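Unit 4: Room pricing and length of stay in small accommodation businesses

4.1 Terms used in this unit

Occupancy is the number of room nights sold divided by the number of room nights available, given as a percentage. Average daily rate (ADR) is room revenue divided by room nights sold. Revenue per available room (RevPAR) is room revenue divided by room nights available. Breakfast, boat transfers and other extras are left out of all three unless stated otherwise.

Rooms closed for repair stay in the count of available rooms for this course. Some operators remove them. Check which method has been used before comparing two properties.

4.2 Worked case: guesthouse at Droltness

The guesthouse has 11 rooms. In June it was open every night, so 330 room nights were available. It sold 153 at an ADR of 137.

Occupancy: 153 / 330 = 46.4 per cent
Room revenue: 153 x 137 = 20,961
RevPAR: 20,961 / 330 = 63.52

The low occupancy comes mainly from single-night gaps between longer bookings. A minimum stay of three nights had been set for the whole month, and those gaps could not be sold.
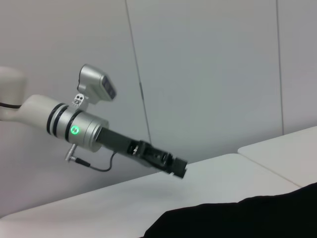
Fig. 4.1 Robotic arm: forearm section and wrist joint.

4.3 Minimum stay rules

A minimum stay reduces cleaning and check-in costs per night sold. It also removes short gaps from sale. The usual correction is a gap rule – the minimum drops to the length of the gap once the nights on either side are booked. Gap rules must be entered separately for each sales channel.

At Hostitz, where most guests arrive by the Wednesday ferry, fixed arrival days work better than a minimum stay. The same rule applied at Testovby, with road access all week, would turn guests away.

4.4 Packages

Where a room is sold together with a cruise or an excursion, the package price has to be split before ADR is worked out. Use the separate selling prices as the basis for the split. The Leckie package (seven nights, two day trips) sells at 2457 for two people. Do not divide this figure by seven and report the result as ADR.

Exercises

1. Recalculate RevPAR for Droltness with 11 further nights sold at the same ADR.
2. State the effect on ADR if those nights are sold at a lower rate.
3. Draft a gap rule for a property with fixed arrival days.

Reading for next session: Unit 5, sections 5.1 and 5.2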